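Lullura Bench Simulator
Set-up Guide, Section 8: Recording a Demonstration by Remote Control

8.1 Scope

This section covers recording demonstrations for a pick-and-place task on the simulated kitchen bench. The operator drives the arm with the Clokano hand controller and the simulator stores the motion. Hand guiding on the physical arm is covered in Section 9. Complete the controller pairing in Section 7 before you start.

8.2 Load the scene

1. Start the simulator and sign in with an operator account. Viewer accounts can open scenes but cannot record.
2. From the Scenes menu, choose Kitchen Bench, then Bowls.
3. Wait for the physics indicator to turn green. Objects may shift a little as they settle. Do not connect the controller during this time.
4. Press Home. The arm moves to its start pose with the fingers open.
5. Check the object layout in the main view. 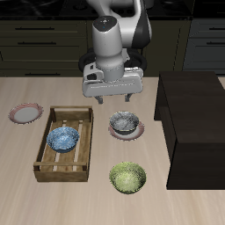 Object positions are drawn from a saved list each time the scene is reset. The crate, the dark cabinet and the crockery are all loose bodies unless you have pinned them in the Objects panel. Check for stacked items before you plan a path. A bowl can load on top of a plate, as the silver-gray one has, and a low sideways approach will then push the plate as well. The blue bowl sits inside the crate, so any pick on it must come down from above and clear the end boards on the way out.

NOTE: The layout is saved with the recording. If you move an object by mouse after step 5, the log marks the episode as edited and the Poltcombe trainer will skip it.

8.3 Set the controller

1. Hold the controller level and press Clutch once. The arm now follows your hand.
2. Set the motion scale to 2 for travel. Press the scale key again to return to 1 for fine work near an object.
3. Squeeze the trigger fully, then release it. The fingers should close and open without lag.
4. Move your hand a short distance to the left. If the arm moves the other way, release Clutch, turn to face the screen and repeat from step 1.

CAUTION: Always release Clutch before putting the controller down. The arm will follow the controller to the desk, and the episode will record a collision.

8.4 Record the task

The example task is to lift the gray bowl and place it on top of the dark cabinet.

1. Type the task text in the Instruction field. Use the same wording for every episode in a set.
2. Press Record. A tone sounds and the frame counter starts.
3. Bring the gripper over the rim of the bowl, with one finger inside and one outside.
4. Lower until the fingers overlap the wall of the bowl, then close. Pause before lifting.
5. Lift straight up until the base of the bowl is higher than the cabinet top.
6. Move sideways toward the cabinet. Keep the hand level.
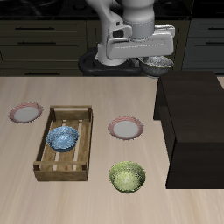

Figure 8-2. Gripper hand above the gray bowl, near the far left corner of the cabinet.

7. Lower the bowl onto the cabinet, well in from the edges. Open the fingers.
8. Raise the hand clear of the rim and press Stop.
9. Mark the episode Keep or Discard. Discarded episodes stay in the log for 17 days.

NOTE: Small corrections during the approach are acceptable and should be kept. Discard an episode if you stop for a long time with the arm in mid-air, or if the bowl is dropped and picked up again.

8.5 Check the wrist view

The trainer uses the wrist view as well as the main view. An episode that looks correct from the front may still be of little use if the target was out of sight at the moment of release.

1. Open the episode in the Review tab and select Wrist.
2. Step to the frame after the fingers open.
3. Confirm that the rim of the target bowl can be seen. Part of it may be hidden by the fingers.

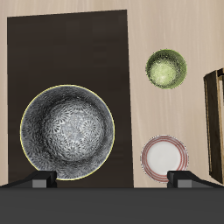

4. Step back to the grasp and repeat the check there. If the rim is lost for the whole approach, record the episode again with the hand turned a few degrees.
5. Compare the frame counts of the two views. They must match. If they do not, restart the recorder service and discard the episode.

8.6 Export

1. Select the kept episodes and choose Export, Brophy format.
2. Enter the operator name in full. Shared names such as "lab" are rejected.
3. Read the summary line. A mismatch between the listed and selected episodes means that one or more files are still being written.

Fault 269 during export means the instruction text differs between episodes in the set. Correct the text in the Review tab and export again. The motion data is not affected.

Section revised Thu 1 August. Procedure checked by Birsen Ekinci and Dinesh Joseph.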